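About Endamik

Endamik is a fee-only financial planning office. We opened with 64 client households and now work with 156. Most came to us with a workplace retirement plan, a savings account and questions about both.

We charge a flat $1,494 a year, billed quarterly. We take no commissions and sell no funds – the bill is our only income from you.

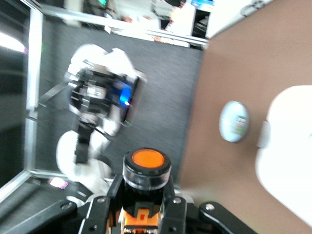

Toshio Yokoyama remarked at our last client evening that he had never seen his fund fees written out in dollars before his first meeting with us. We now put that number on page one of every plan.

First meetings are free and last an hour. Bring your latest statements. Evening times are open until 7 p.m.

Comments

Ama Kwofie: Is the flat fee per person or per couple?

Endamik office: Per household, so a couple pays once.

Coman: Do you do tax returns too?

Endamik office: No, only planning.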